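# Gripper trials at Drivilport: questions we keep getting

Last updated Tue 14 April

Since we started comparing grippers on our bin-picking bench, a good many of you have written in with questions, and I've been answering them one at a time, often late and from my phone. It seemed kinder to everybody to put the answers on one page. Please keep writing, though – I do enjoy the letters!

## Which grippers are you comparing?

Two of them so far. The Galano is a jointed finger gripper with swappable tips, and the Skála is a plain parallel-jaw model, the sort most of you probably have bolted to something already. We had hoped to add a suction tool in November, but the adapter plate came with the wrong hole pattern and the whole idea has been sitting on a shelf ever since.

## How does a trial go?

We put household things and tools in a bin, all jumbled together, and ask the arm to move them out one by one. A run ends when the bin is empty or when the gripper has missed three times in a row. Each gripper gets 143 runs with the same set of objects, and Mayuree Chantharasri reshuffles the bin by hand between runs, with her eyes closed if she's feeling strict about it.

## Why household objects and not test blocks?

Blocks are lovely for checking calibration, and we still use them every Monday for exactly that. They don't tell you much about a bowl, though. A bowl has a thin rim, it slides when you nudge it, and if something is lying inside it the planner has to decide which of the two it's going after. A brush is a different kind of trouble altogether, with a stiff end and a soft end and a middle that is neither one. Our old block scores made both grippers look wonderful, and then we tipped in the kitchen things and spent a rather humbling week.
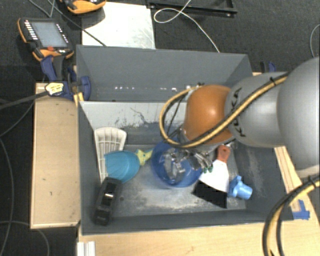 Knut Lenz wrote to say that his group gave up on bowls after a month, as their fingers kept closing on the rim at a slant and flipping the thing over, and he wondered whether we simply come in more slowly. We do, Knut, for the last 30 millimeters. It costs us time on every pick, and I grumble about it, but flips dropped enough that I've stopped arguing. If your fingertips are hard plastic, I'd change those before touching the speed.

## Do the fingertips matter that much?

More than I would have believed! We went through 16 sets before settling on the ones we use now. Soft tips hold smooth plastic nicely but wear quickly on metal edges, so we check them each morning and keep spares in the drawer.

## Who wrote the controller?

Charoen Thepsuriya did most of it, on top of the Truvimier planning package. Questions about grasp scoring should go to him, and he'll answer at far greater length than I do, if you can imagine that.

## Can I have the data?

Yes, gladly. The log so far covers 2,000 picks, good and bad. Write to Manee Prasertsri with a line or two on what you're working on, and she'll send you the files along with the notes on how we scored a miss. Please read the notes first – we changed the rule for dropped objects partway through, and the early runs are marked separately.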